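Where does the fuzz go? My project on laundry lint, by a very tired sophomore

So I picked microfibers because I figured it'd be easy (ha!). I washed the same fleece blanket 12 times at the laundromat in Vamholm, 33 minutes a cycle, and caught the drain water in a Wekon filter bag. The coldest setting was 30 degrees Celsius, so I stuck with that the whole way through.

Front loaders, door open:
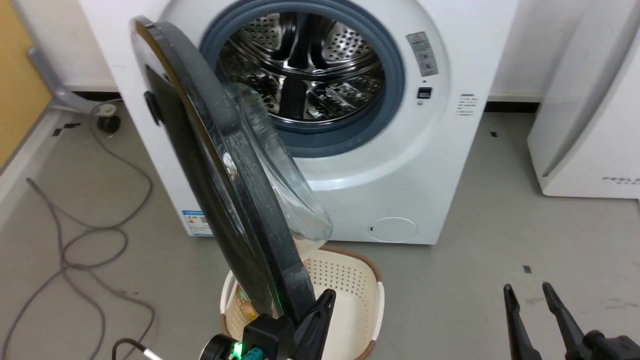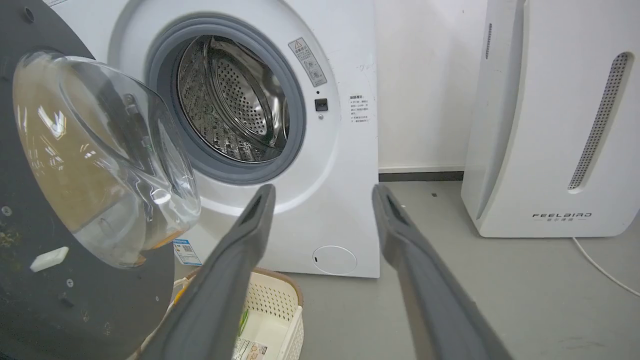

My lab partner read the draft and asked why I hadn't run a cotton towel too, and okay, fair point! I only had the blanket. Under the microscope I counted 2,720 fibers in the first bag, and the counts dropped a lot by the fourth wash, then kind of leveled off. I'd love to try a towel in June if the filter bags hold up. The raw counts are in the back, sorry about my handwriting.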